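October 24, 2020

I have decided to own fewer clothes. I decide this every fall, usually while kneeling in front of the closet looking for the other boot, and by spring I own more. The plan this year came from a newsletter called Zandeo, which says a grown person can live on 40 items. Socks count as one item if you are an optimist.

I put everything I own on the bed, as instructed. You are supposed to feel shame at this point. I felt tired and wanted the bed back.

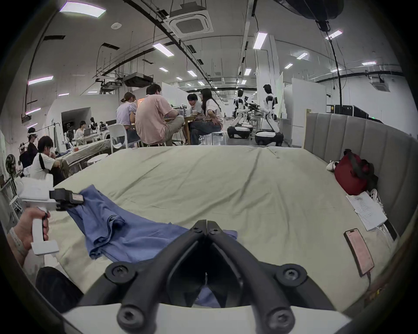
One blue item, still under discussion.

My friend Raed Kassab got rid of most of his wardrobe in June and has been very calm about it ever since, in a way that makes me want to hide his good jacket. He sold the rest on Plamamero, where he made 2 sales and spent the money on shipping tape. His advice was to ask of each thing whether I would buy it again today. I wouldn't buy any of it again today. I have a mortgage.

So I made piles. Keep, give away, and a third pile for things I might wear if invited to a boat. The third pile won easily.

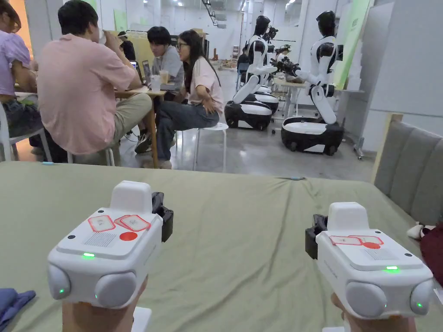
Plenty of company beyond the big table.

The donation place on Uslow Street takes only clean clothes, folded, in one bag per visit. I have been three times and the woman at the counter now asks about my mother.

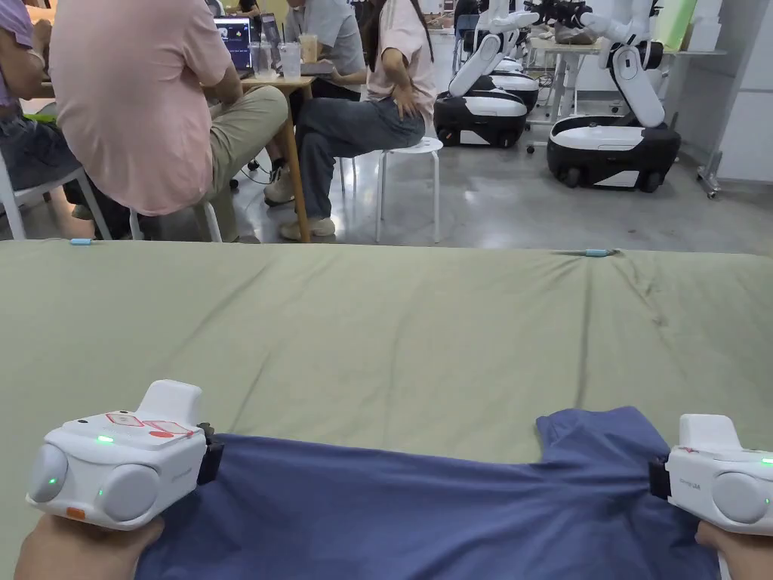

What I can't part with is T-shirts. I have one from Venckus, a hardware store that closed years ago, and one from a charity run I drove past. They take up no space, I tell myself, and then I shut the drawer with my knee. A plain blue one spread out flat on a green cloth looks like something a sensible person would own, and that is how they get you. Mine looked fine flat too. Then I put it on.

The count this morning was 100, not including coats. I'm going back to Uslow Street after lunch with one bag.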